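昨天说要写带饭的事，结果回家倒头就睡，今天补上。周六没什么安排，外面又在下雨，我就窝在厨房边上慢慢打字，想到哪儿写到哪儿，会很长，不感兴趣的朋友可以先把我静音一天哈哈

2018年12月15日 发布 来自手机

先交代一下背景给新来的朋友：我在Jaltinstead上班，公司叫Ondport，做仓储单据的，非常无聊的一家公司，同事都挺好，就是附近吃饭太难了。楼下只有一家三明治店，夹的东西永远是冷的。我这个胃，你们懂的，冬天吃冷三明治等于上刑。

所以我带饭带到今年是第2年了。刚开始纯粹为了省钱，后来发现省下来的钱都拿去买菜买酱料了，账面上没多出来什么，但是吃得好多了！

先说米饭。好多人问我为什么隔夜米饭带去公司热了以后又干又硬，像嚼沙子。我的办法是煮的时候水比平时多一点点，煮好趁热就装盒，盖子虚掩着，等不烫手了再扣紧放冰箱。水汽留在里面，第二天热出来是软的。凉透了再装的那种，怎么救都差一口气。

有人说热的时候往饭上洒水，这个我也试过，洒少了没用，洒多了底下一层变粥。如果忘了趁热装，那就干脆做炒饭，别挣扎了。

我妈的说法是米里滴几滴油、再滴一点点醋，饭会亮。油我信，醋我到现在也没尝出区别，但是我每次还是滴，不滴心里不踏实，总觉得她隔着时差在看我。

再说菜。叶子菜真的不要带。菠菜、空心菜、小白菜，早上出门还绿油油的，中午一打开那个颜色……味道更别提，整个茶水间都是一股捂过的青草味。我被人委婉地问过一次是不是在泡什么草药，从此再也没带过。

能带的素菜我列一下，都是自己吃过好多遍的：
胡萝卜（怎么做都行）
西葫芦（切厚片，炒七分熟，剩下的三分交给微波炉）
茄子（油要舍得放，越热越好吃）
豆角（一定要在家烧到熟透，这个不能留给微波炉，安全第一）
莲藕（华人超市有冷冻的，炖汤不行，做藕丁炒肉末很可以）
包菜（算叶子菜里的叛徒，居然不怎么变味）

番茄炒蛋单独说。网上总有人说番茄炒蛋不能带，我反对！番茄汁多炒一会儿收浓，蛋炒得老一点，带去拌饭是神仙。嫩的那种蛋就不要想了，热完一碗水。

土豆也单独说。土豆丝不行，热完没有一点脆劲儿，软趴趴一团。土豆块可以，越炖越入味，尤其是跟牛腩或者鸡腿一起。土豆泥也可以，就是吃起来有点像住院，我自己的感受啊，别骂我。

肉类的大原则就四个字：要有汤汁。红烧、卤、咖喱、炖，全部没问题。煎的炸的烤的都会让你失望。鸡胸肉这种东西我已经放弃了，健身的朋友们你们是真的意志坚定，我服。

鸡腿肉去骨，用生抽、一点老抽、糖、姜片腌着过夜，第二天早上下锅煎到两面有颜色，倒点水焖。我基本上两周就要做一回，怎么吃都不腻。姜不要省！姜省了热第二遍会有腥味。

鱼。我知道你们要问鱼。
不要带鱼去公司。
不管你觉得自己的鱼多么不腥，都不要在公共微波炉里热鱼。这是做人的底线（三文鱼也算鱼，谢谢）

说到公共微波炉，Ondport茶水间那台我可以写一篇小说。转盘转起来有一个位置会卡一下，咔，然后继续转。大家已经摸出规律了，盒子要偏左放，放中间会热不匀。新来的同事没人告诉他们，都是自己悟出来的，我看着他们悟，很有一种前辈的慈祥。

还有排队。中午那阵子人最多，我一般会提早一点去。提早的那一点点非常关键，早了老板会看你，晚了前面已经站了一排人，每个人手里捧着饭，眼神都很凶。

坐我斜对面的Rezaul Debnath是我们办公室带饭水平最高的，没有之一。他带的扁豆糊糊和咖喱我闻过就忘不掉，后来厚着脸皮拿卤蛋跟他换了一勺。换完之后我整个下午都在想那一勺咖喱，表格填错了一行，又重新填。

他教我的一招我现在天天用：香料先下油里爆，爆到香味变了那一下马上放洋葱。什么叫“香味变了那一下”，他讲不清楚，我现在也讲不清楚，但是我会了哈哈哈。你们多糊几次锅就会了。

他还有个观点我想了很久，他说咖喱做好当天别吃，硬要等到隔天。我以前都是出锅就先吃一大碗，剩下的才带饭。现在我周日做，忍住，周一中午才吃第一口。周一突然没有那么讨厌了。（也没有喜欢，别误会）

讲讲装饭这件事吧，评论里问得最多的居然是这个。玻璃的我有，好洗，不染色，就是沉，我坐公交还要走一段上坡路，背着玻璃盒子加电脑，肩膀受不了。所以平时用塑料的多，玻璃的留着在家里冰箱用。

塑料的要看底下有没有写可以进微波炉，没写的就老老实实装水果装沙拉。装过咖喱的那个颜色就回不去了，我专门留一个给咖喱，橘黄橘黄的，像一件穿旧了的毛衣。有感情了。

咖喱渍怎么洗？我试过小苏打、柠檬、放太阳底下晒。晒是最管用的，可惜这边冬天哪来的太阳，上次看到太阳我都想跟它打招呼。小苏打调成糊抹上过夜，能淡一些，完全没有是不可能的。

油腻的盒子先用厨房纸擦一遍再洗，这个应该人人都知道吧？结果我室友不知道，她直接冲水，然后我们的下水道就堵了，我们俩蹲在地上看视频学怎么拆弯管，拆开那一瞬间的味道我这辈子忘不了。不展开讲了，吃饭的朋友先吃。

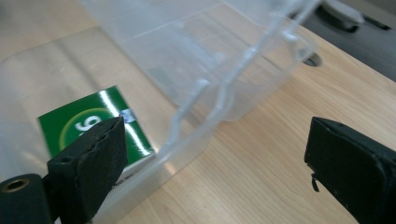 第19期

好了，前面算是攒了很久的问答大合集，从这里开始是正经的带饭日记，还是老规矩，写这个星期每天吃了什么、翻没翻车。追到第19期的都是自己人了，爱你们。

周一：牛腩土豆，白饭，一小份腌萝卜。
牛腩是周日炖的，在Romaniuk买的肉，那家店我夸过很多次了，老板娘切肉特别大方，肥的瘦的都给你看清楚再称。炖的时候放了一颗八角，就一颗！八角放多了整锅都是药味，我吃过亏。

腌萝卜是上个星期做的，白萝卜切条，盐杀出水，糖和白醋泡着。放到周一刚好，脆，酸甜，配牛腩解腻。装的时候一定跟饭分开，不然一热，热萝卜，酸味往鼻子里冲，热完那股味道能把人送走。

周二：还是牛腩土豆。
对，我就是会连吃两天的人，而且第二天的比第一天好吃，土豆边边都化进汁里了，我把饭全部拌进去，拌成一坨不太体面的东西，吃得非常幸福。路过的经理看了一眼，没说话。

周三：番茄炒蛋，藕丁肉末。
藕丁有点翻车，冷冻的藕我没化透就下锅，出了好多水，炒着炒着变成煮的了。味道没问题，就是口感面面的。下次记得前一天晚上拿出来放冷藏，写在这里提醒自己。

另外周三忘带勺子了。茶水间抽屉里只有那种搅咖啡的小木片，我用两片小木片当筷子夹藕丁，夹得满头汗。Rezaul看不下去借了我一把叉子，还叉子的时候我顺便送了他一包榨菜，他说很好吃，问是什么肉做的。我解释了半天那是一种菜的疙瘩，他的表情写满了不相信。

周四：没带。
起晚了，下雨，公交又没来，到公司的时候头发是湿的。中午跟大家去吃了楼下的冷三明治，果然是冷的，里面那片生菜跟我一样没有精神。吃完下午胃就不太舒服，喝了好多热水才缓过来。所以你看，我带饭真的是被逼出来的。

周五：大杂烩炒饭。
冰箱里剩的东西全下去了，胡萝卜头、半根香肠、一点玉米粒、周二剩的饭。炒饭的秘诀是不要着急，饭下锅先压散，压到一粒一粒的再调味，酱油沿着锅边淋下去，“滋啦”一声，整个人都精神了！

带炒饭去公司热的话，中间挖个小坑，热气能走进去，不然外面一圈烫嘴、里面冰凉。这招是从一个讲便当的老节目里学的，名字忘了，主持人老太太说话特别慢，我拿来当助眠的，意外学到了东西。

说一下花销，上期好几个人问。我这个星期买菜加起来花了80，包括那块牛腩，也包括一瓶我本来没打算买的辣椒油。以前天天在外面吃的时候，50也就够吃那么几顿，还吃不到热的。当然了，我周末会出去吃顿好的，这个不算进来，算进来就没意思了。

辣椒油讲一下。Sirilero那个牌子的，华人超市进门右手边的架子上，瓶子很朴素。香是真的香，不怎么辣，拌什么都行，我甚至拿它拌过白煮西葫芦。喜欢很辣的可能会觉得不过瘾。没有广告，自己掏钱买的，他们根本不认识我。

有朋友私信说一个人住，做一次菜吃好几天，会腻。会的，我也会腻。我的办法是主菜不变，换小配菜：今天腌萝卜，明天煮玉米，后天拌个黄瓜（黄瓜现拍现拌，料汁用小瓶子装着到公司再倒）。嘴巴很好骗的，给它换一样就行。

也可以冻起来。咖喱、卤肉、肉酱都能冻，分成一顿一顿的量，扁扁地冻，化得快。土豆不要冻，冻过的土豆像海绵，捞出来丢掉或者假装没看见。豆腐冻了会变成冻豆腐（废话），但是冻豆腐炖白菜很好吃啊，反正我是故意的。

记得写上是什么、哪天做的。我以前总觉得自己肯定记得，过了几个星期打开冷冻层，一袋一袋棕色的东西，全都长得一模一样。有一次满心以为化的是红烧肉，结果是豆沙。那天中午我就吃了豆沙拌饭，也不难吃，像一种很没有灵魂的粽子。

早上到底要不要早起做？我的答案是不要。能前一天晚上装好的全部前一天晚上装好，早上只负责从冰箱里拿出来，不要忘在鞋柜上就是胜利。我忘在鞋柜上过。晚上回来一开门……夏天，六月。不讲了。

后来我想了个笨办法，把公交卡跟饭放一起。没有公交卡出不了门，就一定会去开冰箱。公交卡拿出来冰冰凉凉的，刷卡的时候司机摸到过一次，看了我一眼。

有人问吃饭的时候看什么。我最近什么都没看，就跟同事聊天，或者发呆看窗户外面的停车场。停车场有一只很肥的海鸥，每天中午准时站在同一辆车顶上，我们给它起名叫主任。这周主任没来几次，可能是天气太差了。

跟同事一起吃饭以后英语倒是进步了一点，都是些奇怪的词，比如“糊了”“结块”“回锅”，开会一次都没用上过。有个词我到现在念不准，是“小茴香”，每次念Rezaul都很认真地听，然后很认真地摇头。

下周打算做的：卤一锅鸡蛋和豆干，外加萝卜炖排骨。豆干在这边不好买，得坐车去大一点的那家超市，来回要一个下午，我想顺便把年糕也买了。年糕能不能带饭？有没有人试过？我怕热完黏在盒子上抠不下来，求过来人指点。

还想试试Rezaul说的一种用芥末油煮的茄子，他讲的时候手舞足蹈的，步骤讲得乱七八糟，我记了一张便签，上面写着“先不要放水，除非它看起来很伤心”。我完全想不起来“它”是指茄子还是指洋葱。

回几条评论，刚才边写边冒出来的：

问保温饭盒好不好用的：我有过一个，不锈钢的焖烧罐，早上灌开水烫一遍再装，到中午还是热的，不用抢微波炉。缺点是菜一直捂着，颜色全没了，只适合汤和粥。后来盖子里那圈胶条老了，漏汤，漏在电脑包里，我跟它的缘分就到此为止了。

问粥能不能带的：能，煮稠一点。配肉松，肉松另外装，到了再撒，提前撒进去就成了一团湿棉花。

问面条的：汤面分开带，面过冷水拌一点油，汤另外装。热汤，倒进去，烫一分钟。会比现煮的差很多，但是下雨天中午有一口热汤面，什么都可以原谅。拌面比较稳，麻酱的、葱油的都可以，到公司加一小勺热水搅开。

问饺子的：煎的带去热完皮是硬的，煮的带去热完粘成一家人。我一般都是在家吃饺子。

问我胖了没有的：拉黑了（开玩笑的，胖了）

问室友吃不吃我做的饭的：吃，吃得比我快。她负责洗碗，自从下水道那件事以后她洗得很认真，擦油的纸用得飞快，我们现在厨房纸买的都是超大包。

还有一位问，带饭会不会不合群。我刚来的时候也想过这个问题，怕味道大，怕别人看，头一个月带的都是三明治，自己在家夹好的，跟楼下那家一样冷。后来有一天实在馋了，带了卤肉饭，躲在角落吃，结果隔壁组的人走过来问这是什么，能不能把做法发给她。从那以后我就放开了。当然鱼还是不带的。

卤肉饭做法以前写过，往前翻，好像是春天那几期里的。懒得翻的我再简单说一遍：五花肉切小条，不要绞，绞的没有口感；先煸出油，下冰糖，下红葱头酥（自己炸很香但是很容易糊，买现成的吧），生抽老抽米酒五香粉，水没过，小火一个多小时。蛋煮好剥壳一起放进去。

五香粉一点点就够。我第一次做放了满满一勺，整个楼道闻起来像中药铺在搞促销。

好了，打字打得手都酸了，锅里的排骨该撇沫子了，先去看一眼。年糕的事情大家帮我想想，我晚上回来看评论。

补一条：刚撇完，顺手尝了口汤，忘放姜了。现在切。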